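How a Paddle Brush Works

A paddle hairbrush is a simple machine for separating hairs. It has three main parts: a handle, a wide flat head, and a group of bristles. Each part has its own job.

The head is wide so that it can cover a large area of hair in one stroke. A narrow brush needs more strokes to do the same work.

Bristles come in different forms. Some are thin and flexible, like stiff hairs. Others are thicker and are called pegs or pins. A pin can reach down through long hair to the scalp – a thin bristle usually bends before it gets there.

Look closely at the end of a pin. On many brushes it has a tiny round ball. A sharp point would press on a very small area of skin, and it would scratch. A ball spreads the same push over a larger area, so the skin feels less pressure. Pressure means how much force there is on each bit of surface. 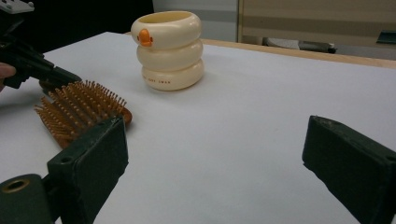 Hair tangles when strands cross over and loop around each other. The surface of a hair is covered with flat scales, a bit like roof shingles. The scales point toward the tip of the hair. When two hairs rub together, the scales can catch.

To remove a tangle, start near the ends of the hair and brush downward. Then move up a little and repeat. If you start at the top, all the small tangles are pushed into one big one.

Try this test. Cut 19 pieces of yarn, each 70 centimeters long, and tie them together at one end. Mix up the loose ends with your fingers. Brush from the knot down and note how many strokes it takes. Mix them up again, then brush from the bottom first. Write down both results.

Words to know
Bristle: a short, stiff strand on a brush.
Pressure: force divided by area.
Scalp: the skin under your hair.

Text by Skarphéðinn Frandsen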